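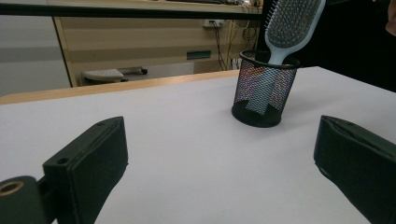 Photo: Marlina Wuisan

Section 4. The brush cup

Okay, so by now your desk should be level, wiped down and back against the wall (if it isn't, go back to Section 2, I'll wait). This is my favorite section of the whole guide because it's cheap and it takes fifteen minutes and you'll stop hunting for your hairbrush every single morning. I'm talking about a plain mesh pen holder with a paddle brush standing in it, handle down, pad up. I have been keeping mine that way since I moved my desk into the bedroom and turned one end of it into a getting-ready spot, and I would not go back to the drawer.

The cup I use is the Kilero, the tall round one in black. Any mesh pen holder will do if it has a solid ring at the bottom. I tried a ceramic mug first and it looked lovely, but water and hair collected down in there and I only noticed when I went to wash it. With mesh you can see the bottom from across the room, and air gets in from all sides.

What you need

One mesh pen holder, black or white, whatever goes with your desk
One paddle brush with a cushioned pad and ball-tipped pins
A circle of cork or felt for the underside
A bit of weight for the inside (see step 4)
A damp cloth and a dry one
An old toothbrush
A kitchen scale, if you're fussy like me

4.1 Getting the cup ready

1. Peel the sticker off the base. If the glue stays behind, rub it with a drop of cooking oil, leave it ten minutes, and wash the whole cup in dish soap.

2. Rinse it and dry it completely. Shake it hard over the sink first! Water hangs in those little holes much longer than you'd think, and if the finish has a scratch in it you'll get a rust ring on a white desk. I let mine stand upside down on a towel overnight.

3. Run a finger all the way around the rim. It should be smooth. If you feel a burr, especially where the rim closes up, rub it down with a nail file. Wipe away the dust before you do anything else.

4. Now the weight. An empty mesh cup is very light and a paddle brush carries all its bulk at the top, so the pair of them can go over if you knock the desk with your hip. I cut a disc from leftover lead-free curtain weight tape, coiled it, wrapped it in a scrap of washable fabric and dropped it in the bottom. My cup with the weight inside comes to 437 grams. Eusebio Sotelo, who tested this section for me with his own cup and a handful of steel washers, ended up at 452 grams and says his doesn't budge either. Anything close to that is fine.

5. Stick the felt or cork to the underside. Press it down, turn the cup the right way up and leave it with the weight in it for an hour.

Note: Don't use loose pebbles or dried beans. I know they look cute in the pictures! The brush handle pushes down between them and then it comes up dusty.

Caution: Felt holds moisture. If your desk gets splashed a lot, go with cork and lift the cup to check underneath once a week.

4.2 Choosing the spot

6. Sit down where you normally sit and reach out with your brushing hand without leaning. Wherever your hand lands, that's your spot. For me it's right of the middle.

7. Slide the cup back until there's a clear hand's width between it and the front of the desk. On the Breltholm top (the white one with the pale wood strip along the edge) keep the cup fully on the white part. The strip on mine stands a hair prouder than the surface, and a cup parked half on it will wobble forever.

8. Check the distance to anything that gets hot. Straightener, curling iron, lamp with an old-style bulb. My rule is 70 centimeters minimum, which on a small desk usually means the hot tools live on the other end. Measure it, please. I guessed the first time and I was way off.

9. Look at the cup from the doorway. Silly step, I know, but a black cup on a white desk draws the eye, and if it's sitting somewhere odd it'll bother you every time you walk in. Move it now and get it over with.

Caution: Never put a hot tool in the cup "just for a second." Metal mesh passes heat straight to whatever is in there and to the desk below. The hot tool rest is covered in Section 6.

4.3 Putting the brush in

10. Clean the brush before it goes in for the first time. Pull the hair out with the end of a comb, working from the edge of the pad toward the center, then scrub between the pins with the old toothbrush and a little shampoo in warm water.

11. Don't dunk the pad. A cushioned pad usually has a small air hole, and if water gets inside it takes days to come out again. Keep the bristles pointing down while you scrub and rinse quickly.

12. Lay it pins down on a towel until it's dry right through. I give mine a full day in August and longer in winter, when the bedroom's colder.

13. Stand it in the cup handle first. It will lean, and that's fine! A brush handle is a lot narrower than a pen holder, so the brush rests on the rim and tips to one side. Mine has the white handle and the gray pad and it leans off to the right every time.

14. Turn the brush so the back of the head faces the wall or the mirror and the pins face you. You'll see right away when it needs cleaning. Some people like it the other way around because it looks tidier. Rory Tennant does, and his brush is a disgrace.

15. Give the desk a gentle bump with your hip. If the cup slides, check the felt. If it tips, add weight. If it just shivers a bit and settles, you're done.

Note: A very long-handled brush may still be top heavy with all the weight you can fit. Get a taller cup before you add a second weight, the extra height holds the handle better.

4.4 What else can go in

Not much, is my honest advice. I started with one brush and within a week I had a tail comb, two pens, a pair of scissors and a nail file in there, and every time I pulled the brush out the comb came with it, caught in the pins. Here's what I settled on:

One tail comb is okay, tail down, on the side away from the brush
Hair ties go in a flat dish (Section 5), never around the cup, they snag on the mesh
Pens get their own cup at the working end of the desk
Scissors go in the drawer, always

If you have the Wistik insert, the one that splits a round cup into halves, it does fit the Kilero, but you'll have to take the weight out, set the insert in and put the weight back on whichever side the brush goes. Alasdair Aitken glued his in place. I wouldn't, you'll want to wash it.

4.5 Keeping it clean

Every few days: pull the hair from the brush. Takes a minute.

Every week: lift everything out, turn the cup over above the trash and tap the base. Wipe the desk where it stood. White tops show a gray ring sooner than you'd expect, and it's so much easier to get off while it's fresh.

Every 21 days: wash the brush and the cup the same evening, following steps 10 to 12. I put it on my phone calendar or it doesn't happen. Take the fabric wrap off the weight and put it in with the laundry.

For hairspray on the mesh, warm water and dish soap with the toothbrush, then a good rinse. If it's really caked on, let the cup soak for half an hour with the felt side up and out of the water. I keep a bottle of Moffat spray for the desktop but I don't use it on the mesh, it left mine a little sticky.

4.6 If something's not right

The cup rattles when I pull the brush out. The weight isn't sitting flat. Rewrap it tighter or cut it closer to the width of the base.

There's a mark on the desk under the cup. Let the spot dry, then use a baking soda paste and a soft cloth, light pressure, and switch from felt to cork.

The ball tips are coming off the pins. That's the brush, I'm afraid, and a cup won't help. Replace it before the bare pins start scratching your scalp.

The brush keeps swinging around in the cup. Wrap one wide elastic hair tie around the handle near the bottom, down where it sits inside the cup. It grips the base wrap nicely.

Next up is Section 5, the flat dish for hair ties and clips. You'll need the rest of that cork.

Guide text by Jessie Morrison. Last updated Sunday, July 23, 2023.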